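Laundry and Linen Sorters – Grumevthorpe

Ikura Linen is looking for six people to join the sorting and folding team at our Grumevthorpe building. The work starts in August. You do not need experience, and we train everyone on the floor during the first two weeks.

Sorters take clean fabric items from the delivery carts, check them for stains and tears, fold them and stack them by color and size. We handle napkins, table runners, aprons and plain cloths for restaurants and hotels. Most items are light. A full cart is not, so you should be able to push one across the floor and stand for most of a shift. Anything with a hole or a loose hem goes to Gunnel Nygård at the mending table, with a slip saying what is wrong with it. 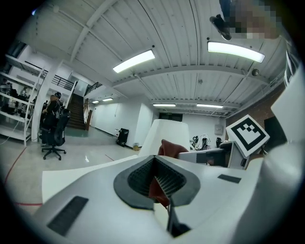 Dark colors are sorted on their own and checked twice – lint shows on them, and customers send them back. New sorters usually begin with whites and move to the reds and blues once they know the folds. There are different folds for different customers, and the cards are kept at each station. Please follow the card even if you fold another way at home.

Early shift runs from 6 a.m. to 2 p.m. and late shift from 2 p.m. to 10 p.m. You can ask for one or the other, and we try to keep people on the shift they choose. Part-time hours are possible on the late shift only. Work shirts are provided. Bring closed shoes with a flat sole and leave rings and bracelets at home or in your locker.

Pay is hourly and goes up after the training period. There is a $512 bonus for staff who stay through their first winter. Parking is free behind the building, and the Prustard bus stops at the gate.

To apply, send a short note with your name, phone number and preferred shift to Tamara Sima, Ikura Linen, 2099 Åberg Road, Grumevthorpe. A résumé is welcome but not required. You can also stop by the front office before noon and ask for Leif Blomqvist, who will show you the sorting floor and answer questions about the hours.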